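January 2026
Snack corner, second session

Carried on with the shelf and table layout from October. Hongmei wanted the chip cans kept together on the slanted shelving and the steel table left for whatever is being handled at the moment. Rongrong disagrees about the table, see further down.

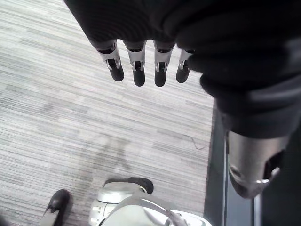
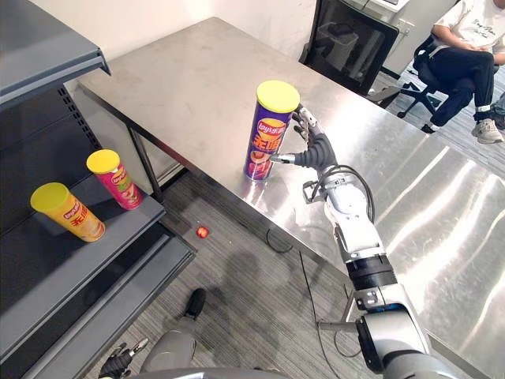
Snack corner: carpet (first), steel table and slanted shelf with the Lay's cans (second).

Cans. We are staying with the tall Lay's cans for now. The purple one is the table can. The yellow-orange and the pinkish-red belong on the middle shelf. All have yellow lids, so go by body color when you write things down, never by lid. Ifeanyi's notes from October say "yellow can" in two places and I can't tell which he meant. Fixed what I could.

Shelf. Cans on the middle tier should stand upright. The yellow-orange one is on its side in the second photo, with the lid to the left. If you find one like that, stand it up before you start and write it in the log. Kaiwen suggested a strip of felt along the tier. Xiong can supply a roll of 40 feet, far more than we need, but Embla says she would use the rest for drawers.

Table. The brushed steel shows reflections of whatever stands on it. You can make out the purple can in it, faintly. I like it clean. Rongrong would like a matte mat from Truvholm over the front half, partly for the glare and partly for the noise when a can goes over. Tried a spare sheet of gray card for an hour – it slid every time someone leaned on it. Took it off again. No decision.

Can position: near the front edge, logo side out. I had been setting it farther back and it was a nuisance to reach.

Carpet. Gray stripe, hides crumbs too well. Vacuum anyway. The Zorine tiles were quoted at about 4,000 for the whole room, so that is off the list until Hongmei has a budget number.

Labels. Printed 13 small shelf labels on the Jeltolura printer, black on white. Five came out crooked and went in the bin. The rest are in the envelope in the top drawer. Not stuck on yet, waiting to see if the felt goes in first.

To do
– ask Embla about the felt, thickness and price
– ask Rongrong for a mat sample, small one
– correct "yellow can" in the October notes (Ifeanyi)
– more purple cans, the shop on the corner was out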